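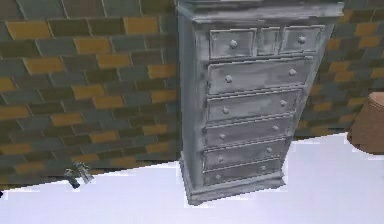
Third week of the new setup at Lavotetti and I have twenty minutes before my shift so this is going to be quick. People keep asking what it's like now that the arms are coming to furniture finishing and returns, so. Mostly it's screens. We used to get a pallet and a clipboard. Now every piece gets run through the simulator first and the arm practices on it in there before it touches anything we'd have to pay for. Monday-brain me thought that meant less work. No. Somebody has to check the practice pieces, and that somebody is me. The tall gray chest is my current one. Distressed finish, five wide drawers with two knobs each, then three little ones across the top, and the skinny one in the middle has no knob that I can make out. So how do you open it? I put that in the notes and it came back "noted". Great.

Anyway. What changed.

Hands. My hands don't hurt. I did 17 years of pulling drawers, checking runners, pushing them back in, and my thumbs were shot. That part I won't complain about, my wife won't let me.

Talking. We used to talk all shift becuase you can sand and talk. You can't really check a drawer sequence and talk, you lose your place. The room is quiet now. I brought a radio in and got asked to turn it down, first time ever.

The knowing stuff. This one bugs me. I can tell you a drawer is going to stick from how the front sits. Just can. The software people from Undeck wanted me to write that down as rules. I got to 15 rules and half of them start with "usually". They were nice about it. Then they asked me to rate runs instead, good pull / bad pull, 1000 of them to start. Turns out I'm fine at that. Slow but fine. By the end of the first batch I was doing it in my sleep, my eyes felt like sandpaper though.

Pay went up a little for the ones who moved to checking. The ones who didnt want to move went over to the Udovthorpe building, same pay, longer drive. Nobody was let go, I want to say that because there's a rumor. But two people retired sooner than they'd planned and I don't know what to call that.

What I'd ask for if anyone upstairs reads this:

Real breaks from the screen. Walking to the printer isn't one.

Let us swap. Half a shift on the floor, half checking. Ezzat line already does it and they seem a lot less cranky than us.

And a way to flag a piece that gets a real answer. See middle drawer.

The counter on my station said 2096 when I clocked out last night, all the runs I've rated so far. Going to ask if we get a T-shirt or something.

Ok I have to go, more when the September schedule comes out. Still no parking at the back lot btw, use the side street.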